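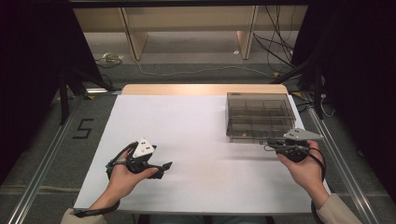

About Flavel Language School

Hi, I'm Davina Jardine, and I run this place! Flavel is a small evening school for grown-ups who want to speak a language out loud, to real people, without breaking into a sweat. We teach Spanish, Mandarin and Portuguese on the second floor of the old MacLeish building in Voltthorpe (use the side stairs, the front door sticks).

I started it after years of teaching high school Spanish, where I had 335 students and barely got to hear any of them talk. So my first rule here was small groups -- never more than six people. My second rule was no grades. I grade nothing now and I love it!

Hongjun Lu joined me a year later to teach Mandarin. He's funnier than me and much stricter about tones, and his beginners can order a full dinner by December.
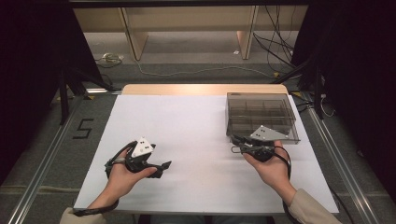
We meet twice a week for ten weeks, and a regular class lasts 102 minutes. People always ask about that number. We used to do 90, then everyone stayed to chat for 12 more, so I just put the chatting on the schedule. There's tea, and whoever is in the beginner group usually brings cookies (the almond ones go fast).

You don't need a textbook. Hongjun and I write our own worksheets, and you get them in a folder on your first night. If you miss a class, email me and I'll send you the pages.

New groups open whenever we have five people at the same level, so please put your name down even if the one you want looks full. You can sit in on a class for free first -- just tell me which language and I'll save you a chair.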